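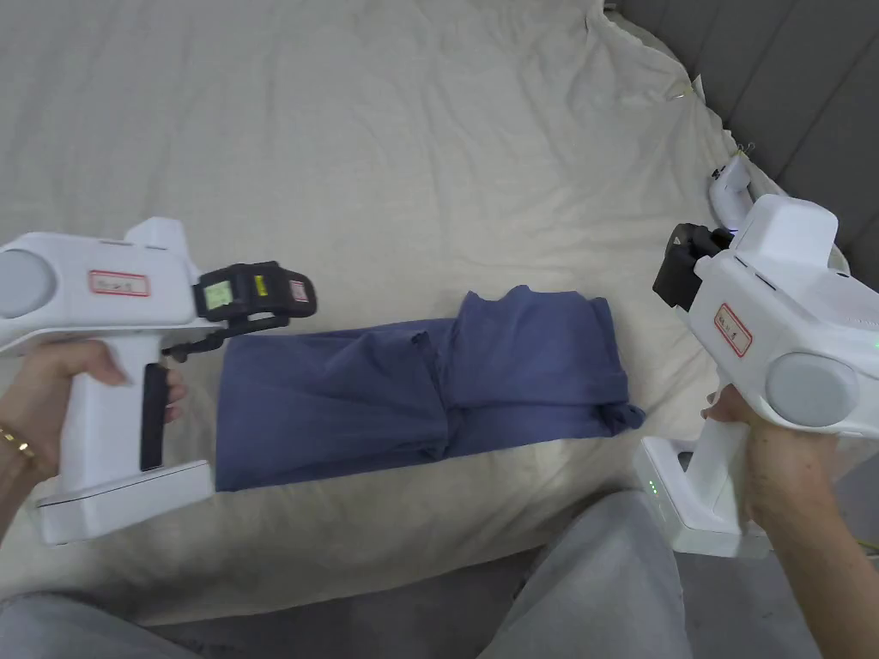 Projektbericht: Wäsche falten im Wohnheim Terkden

Ausgangsfrage

Im Wohnheim Terkden hat kaum ein Zimmer einen Tisch, auf dem ein T-Shirt flach liegen kann. Gefaltet wird deshalb auf dem Bett. Wir wollten wissen, welche Faltweise auf weichem Untergrund am wenigsten Platz im Schrank braucht. Am Projekt nahmen 11 Bewohner teil. Zusammen falteten sie bis Dezember 817 Kleidungsstücke, davon 632 T-Shirts.

Vorgehen

Verglichen wurden die Drittelfaltung und das einfache Halbieren. Vor dem Falten wird das Shirt hochgehalten, damit der Stoff nach unten fällt und der Saum gerade hängt. Danach wird es abgelegt und glatt gestrichen. 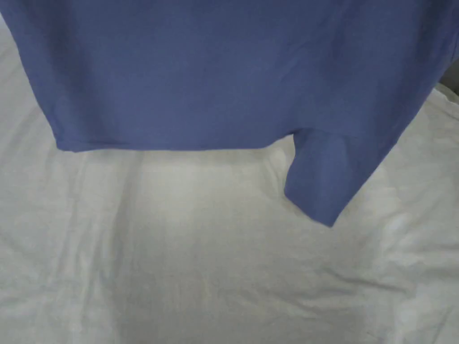
Cherry Mae Rivera wandte nach den ersten Durchgängen ein, das Hochhalten lohne sich nur bei T-Shirts, bei Hosen koste es bloß Zeit. Wir haben es bei Hosen danach weggelassen.

Beobachtungen

Auf einer Fleecedecke verrutscht der Stoff stärker als auf einem Laken. Brusttaschen stören bei der Drittelfaltung, wenn die Faltlinie durch die Tasche läuft. Ein Ärmel, der beim Ablegen umschlägt, muss zuerst herausgezogen werden.

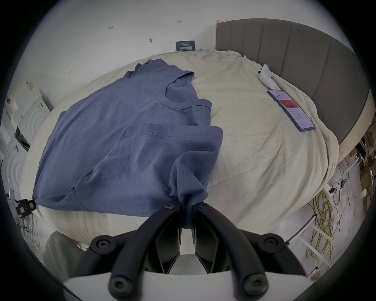
Yuzhen Feng schlug vor, Shirts mit Tasche grundsätzlich mit der Vorderseite nach unten zu legen. Im zweiten Teil des Projekts wurde das so gemacht, die Stapel wurden etwas gleichmäßiger. Gemessen haben wir nur die Stapelhöhe, die Falten im Stoff wurden nicht bewertet.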